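Bin picking: how many grasp attempts before retraining, and how to label near misses?
Posted in Manipulation and Grasping by tetitel_lab, Oct 21, 2021

We are collecting grasp examples for a learned bin-picking policy. One arm, one bin, plain rectangular blocks in two colors. The script picks a random grasp candidate, executes it, lifts, checks gripper width and logs success or failure. So far we have 2,314 attempts, 656 of them successful. Two problems. First, the success rate in the log looks fine near the middle of the bin and drops close to the walls, and I can't tell whether that is the gripper or the sampling. Second, some grasps close on a block and lose it during the lift. Do I log those as failures or give them their own class? We retrain every 325 attempts at the moment, which was a guess.

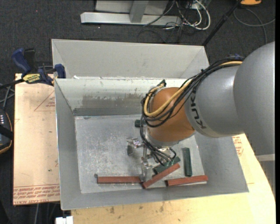

The wall problem is the one that worries me more. Our candidate sampler works from a depth image taken with the arm retracted, so it knows nothing about the wrist or what is strapped to it. The collision model is a cylinder for the wrist and two boxes for the fingers. The black cable bundle and the yellowish hose that loops out to the left of the wrist are not in it at all. Rejected candidates are currently not saved. Should they be?

Francine Gosselin
Save the rejected candidates, with the reason for rejection. Without them you can't separate "never tried" from "tried and failed" near the walls, and the model will treat both the same way.

On the collision model: add the hose as a swept volume, sized from its widest position over the full range of wrist rotation. A capsule is enough. We did this in May on the Gultdale cell and had to refit it once after the dress pack was moved. Put the version of the collision model in every log record – you will want to filter on it later.

Dropped blocks: use a separate label. Store gripper width at close, at the top of the lift and after 3 seconds of hold. You can merge classes at training time but you can't split them if the widths were never written down. Also hold out whole bin fills for validation. If you split by attempt, consecutive grasps from the same fill end up on both sides and the score is too high.

Windomness
just collect more. 2,314 is nothing for this

Czarnecka
Agree with the separate label. On the retraining interval, I would stop using a fixed number and retrain when success on the held-out fills has been flat for two evaluations. Keep a share of purely random candidates in the mix after every retrain, otherwise the policy picks the easy blocks in the open and you get no new wall data. We keep ours at one in five.

Check your bin pose too. If the bin shifts a few millimeters between fills, every wall clearance in the log is wrong by that amount. Re-measure two corners at the start of each fill and write the result to the record header.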